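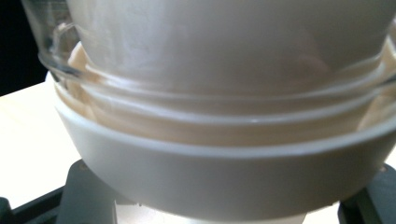 The stack as it stands: off-white bowl on the outside, glass one in that, greyish-white one on top

Is nesting a glass bowl between two others really a bad idea?

Posted by Dedwood

I keep three mixing bowls stacked one inside the other because I have one shelf for them and that's it. The big off-white one goes at the bottom, then the clear glass one, then the greyish-white one. I've done it this way for years in two different kitchens.

My sister-in-law now tells me that glass should never go in the middle, that it will "weaken" and one day go off like a bomb when I reach for it. She read it somewhere. She also says I need felt dividers between each bowl, and she has sent me a link to a set that costs more than the glass bowl did. I'm not convinced by any of this. The big one takes 3,000 ml and I use it for bread, so it comes out most days, which means lifting the whole lot every time.

Does stacking do any harm, or is this just a way to sell felt? And if they do jam together, what is the safe way to get them apart? I've seen people say boiling water, which sounds daft to me.

Skametti

Yes it's bad. Glass remembers every knock. I had one shatter in December, all over the worktop, and it had been stacked. Get the dividers, they are cheap, and never put glass under anything. Mine came in a pack from the market and they're lovely and soft.

Mark Anthony Macaraeg

I'd want to know a bit more about that December bowl before blaming the stacking. Was it hot? Had it just had something cold put in it? Plenty of bowls break near a stack, and a stack is where most bowls live, so that proves very little.

There is a grain of truth in what your sister-in-law says. Glass that has been scratched or chipped is weaker at that spot, and a scratched bowl can let go later when you heat it or bump it. So what matters is how the bowls touch. If the glass sits down on its base inside the big one with a bit of room at the sides, I wouldn't lose any sleep. If it hangs by its wall, wedged against the other bowl, then every time you put weight on top you are pushing it in tighter. Try it with the top bowl taken out. Turn the glass one gently with two fingers. If it turns freely, leave it alone. If it grips, put something between them.

That something does not need to be felt. A sheet of kitchen roll folded once does the job, or a thin tea towel if there's room. I cut up an old pillowcase and it has lasted very well. One warning about any cloth: dry the bowls properly first, or you'll have a musty rag in there by the end of the week.

As for jammed bowls, you are right to be wary of boiling water. The usual trick is cold water in the inner bowl and warm water round the outer one, so the inside shrinks a touch and the outside grows. Warm from the tap, never from the kettle. Give it a few minutes, then twist. Don't pull straight up and don't lever with a knife. A drop of washing-up liquid down the gap helps more than people think – I'd try that before the water.

The only thing I'd change in your case is the order of work. You use the biggest bowl most and it's at the bottom, so the glass gets handled daily for no reason. Could the big one live on the worktop and the other two go on the shelf?

Pakidance

What he said about turning it. I use paper plates between mine, works fine. Felt holds on to flour and you can't get it out, I threw mine away.

Dedwood

Thanks all. Did the two-finger test and the glass one turns, so I'm leaving it where it is with a bit of kitchen roll under it to keep the peace. No room on the worktop, the bread bin has that. Still not buying the felt.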